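Plalance (robot learning method)

Plalance is a training and evaluation method for two-armed robotic manipulation, developed to study how a learned control policy divides a sorting or transfer task between its arms. It belongs to the family of imitation learning methods, in which a policy is fitted to demonstrations given by human operators. Its distinguishing feature is an explicit allocation signal, predicted alongside the motor commands, that states which arm is expected to make the next contact with an object and which is expected to hold clear.

The method was first set out in a technical report by Usha Kurup and Kaan Çetinkaya, dated 2021-08-15, and was later extended by Rajeshwari Shenoy and Solange Thibodeau. The reference software is distributed under the name Odix. The associated collection of demonstrations is known as the Chacko set.

Background

Policies for two arms are commonly trained by treating both arms as a single system with a combined set of joint positions. The approach is simple to implement and performs well where the arms must move together, as in lifting a tray or folding cloth. It is less satisfactory for tasks in which either arm could reasonably do the work. Demonstrators differ in their habits: one operator may favour the right arm for any object near the centre of the workspace, while another alternates. A policy trained on a mixture of such habits can begin a reach with both arms at once, or start with one and abandon it for the other.

Kurup and Çetinkaya referred to this behaviour as contested reaching. In their report they argued that it was frequently misclassified as a grasping error, as the visible outcome is often a displaced object or a missed grasp. Their analysis of earlier trial recordings placed the origin of many such failures well before the fingers closed, at the point where the policy had not settled on an arm.

Earlier attempts to address the problem relied on fixed rules. The most common divided the workspace down the middle and assigned each half to the nearer arm. Fixed division removes contested reaching almost entirely, but it prevents an arm from crossing the centre line when its counterpart is occupied, and it offers no guidance for objects that must be carried from one side to the other.

Method

A Plalance policy takes as input the camera views of the workspace, the joint positions of both arms and the openings of both grippers. It produces a short sequence of future joint targets, together with an allocation value for each step in that sequence. The allocation value is continuous. At one extreme it assigns the next contact to the left arm, at the other to the right, and values near the middle indicate that the arms should act jointly or that neither should make contact.

Allocation labels are not supplied by the operators. They are derived after recording, from the times at which each gripper closes on or releases an object. Every time step is labelled according to the next such event, with a gradual transition between consecutive events. Recordings in which both grippers close within a short interval are labelled as joint action.

During training, the allocation value is also fed back into the portion of the network that generates joint targets. The arm not assigned the next contact is trained towards a hovering posture taken from the demonstrations, typically above the area between the source and destination containers. Shenoy described this as the waiting behaviour of the method. It keeps the unassigned gripper close enough to take over without obstructing its counterpart.

Workspace and tasks

The standard task family uses tabletop objects that are light, of similar shape and easily told apart by colour. Toy food pieces are widely used. Objects are presented on two plates set apart on a mat, and the policy is asked to sort them by size or by colour, to move a named piece from one plate to the other, or to restore an arrangement shown beforehand. The arms are mounted on opposite sides of the table, facing one another, so that their reachable areas overlap across the mat. 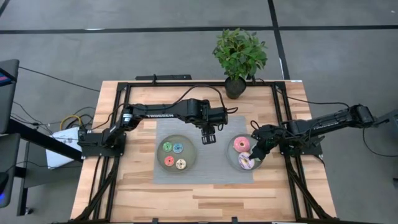 Ring-shaped pieces present a particular difficulty. They may be gripped across the outer edge or with one finger in the hole, and the better choice depends on the clearance to neighbouring pieces. When pieces nearly touch, an outer grip tends to push the adjacent piece aside. The demonstration protocol therefore permits either grip and asks only that operators avoid sliding a piece over the rim of a plate.

The protocol also specifies a pause before each recording, during which both grippers remain open and clear of the objects. Recordings are begun from varied arm postures. Thibodeau found that policies trained from a single starting posture learned to associate that posture with a particular first arm, which defeated the purpose of the allocation signal.

The Chacko set

The Chacko set contains 448 demonstrations contributed by 18 operators. Of these, 262 are sorting tasks and the remainder are transfers and rearrangements. Operators were given no instruction as to which arm to prefer, and the set was deliberately left unbalanced in this respect. Each demonstration is accompanied by the derived allocation labels, a written task instruction and a note recording whether the operator considered the attempt successful.

Unsuccessful attempts were retained. Users of the set may exclude them, although the accompanying documentation recommends keeping those in which a dropped object is recovered.

Results

The principal evaluation comprised 255 trials, divided among a Plalance policy, a conventional combined policy and a policy with fixed division of the workspace. All three were trained on the same demonstrations and used the same cameras and control rate.

The Plalance policy showed fewer contested reaches than the combined policy and completed more of the sorting tasks. The improvement was greatest for objects in the shared central area. Near the outer edges of the workspace, where only one arm could comfortably reach, the two policies could not be distinguished. Compared with fixed division, Plalance was slightly slower on simple sorting but completed more transfers between plates.

An ablation reported by Shenoy and Thibodeau removed the feedback of the allocation value while leaving its prediction in place. Much of the benefit was lost. The authors concluded that predicting the next arm was of limited use unless the prediction also shaped the motion of the other arm.

Limitations and criticism

The derivation of labels from gripper events restricts the method to tasks with clear grasps and releases. Pushing, wiping and stirring produce few such events, and the resulting labels are sparse or misleading. A proposed variant using contact force in place of gripper closure has been described in outline, but no comparative results have been published.

Damir Kolev, writing in a review for the Imton Institute, questioned whether the hovering posture was a general solution. He noted that the waiting arm could block an overhead camera's view of the objects, and that a policy deprived of this view might reach less accurately with the assigned arm. Kurup and Çetinkaya acknowledged the concern in a revised version of their report, issued in October, and recommended at least one additional camera mounted at the wrist or at the side of the table.

Kolev also observed that the published trials used rigid, lightweight objects on a flat surface, and that the results should not be extended to deformable or heavy items without further testing. The question of how an allocation signal should be defined for more than two arms remains open.

Software

Odix includes the label derivation tools, training code and a viewer that displays allocation values alongside recorded video. Demonstrations from other two-armed systems can be imported provided that gripper openings were recorded at the same rate as joint positions. Where they were not, the software interpolates the missing values and marks the affected labels as uncertain – a distinction preserved in all exported files.

See also

Bimanual manipulation
Imitation learning
Task allocation in multi-robot systems
Teleoperation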